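# Cleaning and refitting the fingers on the hand gripper
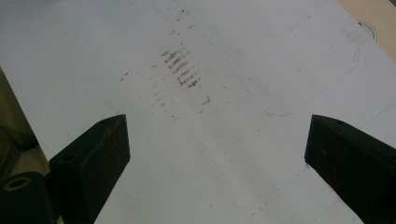 *Reading time: 1 min*

Rust-colored spots on the finger faces mean it's time for a cleaning. Check the beveled tops and the area near the tips first. If there are brownish-red smudges on the white panel too, wipe it with a damp cloth before you start.

1. Open the gripper all the way and lock it.
2. Mark the left finger with tape. The two don't swap.
3. Take out the finger screws and put them in a dish.
4. Rub the spots with 280 grit paper, dry, along the length of the finger. Leave the screw holes alone.
5. Wipe with alcohol and let the fingers sit for 8 minutes.
6. Put on a thin coat of Jaltar oil and wipe it back off.
7. Refit, left finger first. Snug the screws by hand, close the gripper, then tighten.

If the tips don't meet evenly, loosen the right finger and close again. Write the cycle count in the log (ours was at 1,215 last time) and tell Mireille Gautier if a spot has pitted.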